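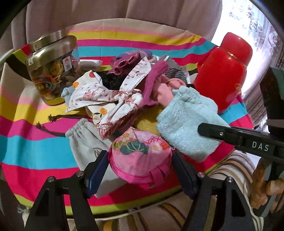 Início | Empresa | Imprensa | Investidores | Contactos

Categoria: Comunicados -- Automação e equipamento

Nirnville adia compra de células robotizadas de triagem e aprova apenas um ensaio pago

A Nirnville, operadora de recolha e revenda de têxteis e pequenos artigos domésticos em segunda mão, anuncia que não vai avançar com a aquisição de células robotizadas para as linhas de triagem no próximo orçamento. A decisão foi tomada após a análise da proposta do integrador Jandlow e de uma proposta concorrente, da Trunditz. Nenhuma convenceu nas condições apresentadas.

Em vez da compra, foi aprovado o aluguer de 2 células durante 3 meses, com início em setembro, no centro de triagem de Teoh. O contrato não inclui opção automática de compra, e a empresa fez questão de que assim fosse.

"Pediram-nos que assinássemos um investimento de vários anos com base num vídeo de caixas de cartão a passarem num tapete", afirma Tegwen Skyrme, diretora de operações da Nirnville. "As nossas mesas não têm caixas de cartão. Têm bolsas de pelúcia, malhas, panos atados com um nó, um frasco de vidro a um canto. Quem quer vender-nos uma garra tem de a pôr a trabalhar nisso."

O que foi pedido aos fornecedores

O caderno de encargos do ensaio foi redigido pela própria equipa de triagem. Exige que as garras separem artigos macios amontoados, sem ordem prévia: bolsas com cordões, peças de tricô, tecidos estampados sobre uma toalha às riscas, e objetos rígidos e brilhantes encostados a peças de tecido. O lote de referência tem 533 artigos, retirados do fluxo normal do centro. Os fornecedores não o poderão conhecer antes do primeiro dia.

Ficam excluídas da avaliação as demonstrações em instalações do fabricante. A Nirnville deixou também de aceitar taxas de sucesso sem indicação do que foi contado como sucesso. Numa das propostas, um artigo levantado e largado a meio do percurso entrava na coluna dos resultados positivos -- a definição estava numa nota de rodapé.

Custos que não estavam no preço

A revisão interna concluiu que o preço de tabela das células representava uma parte do encargo real. Ficavam de fora a substituição das pontas dos dedos das garras, as licenças anuais de software, a adaptação da iluminação e as horas de operadores destacados para ensinar o sistema a reconhecer artigos novos. Somadas estas rubricas, o custo do primeiro ano subia aproximadamente 34 por cento face ao valor proposto.

A empresa considera que a recolha de dados de manipulação é trabalho e deve ser orçamentada como tal. Quando um operador conduz uma garra à mão para mostrar como se pega numa bolsa mole, esse tempo sai da linha de triagem. As duas propostas descreviam-no como "fase de acompanhamento" e não lhe atribuíam qualquer valor.

"Não tenho nada contra as máquinas", acrescenta Tegwen Skyrme. "Tenho contra pagar duas vezes: uma pelo equipamento e outra para lhe ensinar o serviço que já vinha prometido no folheto."

Critérios de decisão

No final do ensaio, a compra só voltará à mesa se as células mantiverem o ritmo de um posto manual durante um turno completo, com as paragens incluídas na contagem. Os danos em artigos serão descontados ao fornecedor pelo preço de revenda. Os dados recolhidos em Teoh pertencem à Nirnville e não podem ser usados pelo fornecedor noutros clientes sem acordo escrito.

A Jandlow aceitou estes termos e fornecerá as células do ensaio. A Trunditz pediu a revisão da cláusula relativa aos dados e retirou-se quando esta foi mantida.

A verba inicialmente prevista para a automação fica cativa até à apresentação dos resultados. Uma parte será usada já na renovação das mesas e da iluminação dos postos manuais, obra pedida pelas equipas há bastante tempo e que será útil com ou sem robôs. Não estão previstas alterações ao quadro de pessoal durante o ensaio.

A Nirnville publicará os resultados, incluindo os desfavoráveis, na secção de imprensa deste sítio. Não serão organizadas visitas ao centro de Teoh enquanto as células estiverem em avaliação.

Sobre a Nirnville

A Nirnville recolhe, separa e revende roupa, acessórios e pequenos artigos para a casa. O centro de Teoh trata os lotes mistos, que chegam sem separação na origem.

Contacto para a imprensa: Gabinete de Comunicação da Nirnville, centro de Teoh

Comunicados relacionados

Nirnville revê condições de aluguer de equipamento de triagem
Centro de Teoh passa a receber lotes mistos de acessórios
Posição da Nirnville sobre propriedade de dados em contratos de automação
Calendário de obras nos postos manuais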